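Teleoperation & Teaching Kits
Search products, manuals...

Flelness Two-Arm Teaching Station

We built the Flelness for people who would sooner show a robot what to do than type it out, and after a good many evenings spent with early customers we think it has become a very friendly way to start. You sit down, take hold of the two small leader arms, and the pair of black arms on the table follows your hands — every reach, every little hesitation, every second try. Press the foot pedal and the run is saved. Press it again and you can throw it away!

Trinh Mai, who writes our starter lessons, likes new owners to begin with a single push button on a plain table. It sounds almost too simple, but lining up a fingertip over a round cap teaches you a great deal about your own hands.
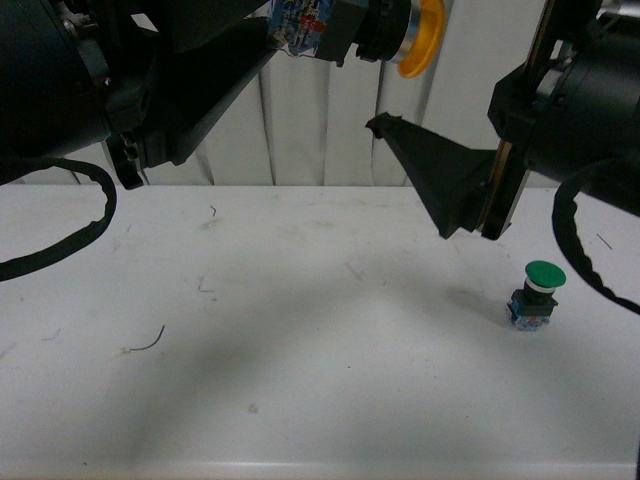

Her lesson asks for 35 good runs, with the button moved a little between them, and most people get through it in one afternoon (with a coffee break, we hope). After that come the lessons with two hands.

The station ships from our Draltetley workshop with both leader arms, the pedal, the recording software and 2 spare gripper fingers. Price: $1550 per month on lease, setup visit included. Write to Amnuay Nakpan if you'd like to come and try one first.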